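Notebook, 23 November 2024
App: Hernard (step and workout tracker), build 1432

Came in on Saturday to finish the sync problem. The office is quiet, so I could test the whole morning without interruption.

What we know until now: when the user closes the workout before the rest timer ends, the last set is saved two times. On the Estar watch it happens always, on the Rivera only with Bluetooth off. I repeated the test 23 times on the Estar and got the double set in every one.

I suspected the local database. I exported my own history, 3097 sets, and looked for pairs with the same time stamp. All of them have a different session id, so the database is doing what we ask. The mistake must be before, in the timer.
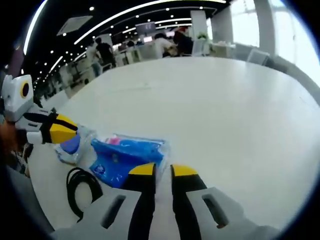
Jomar Cruzado wrote in the channel that he would not touch the timer before the Welside release, and that a filter on the server is safer for now. I understand his point, but the filter will also delete real sets if a person does two equal ones very quickly, for example with the jump rope.

Tried after lunch:
- timer stopped by hand before saving: no double set
- timer stopped by the system: double set
- app in background, screen locked: double set, and the calories are also wrong

So the "save" is called one time by the button and one more time when the timer is destroyed. I put a flag there and ran 3 long workouts with it. No doubles. The calories are still wrong, this is maybe another bug, the same as in September.
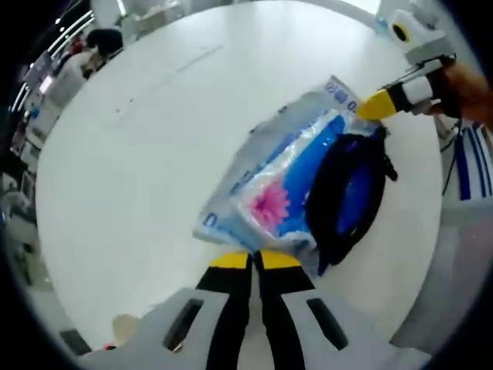 Black pouch and flower-print package, on the white table.

To do: push the flag to a branch, ask Jomar to review it, write the test for locked screen. Charge the Rivera, it is at 3 percent.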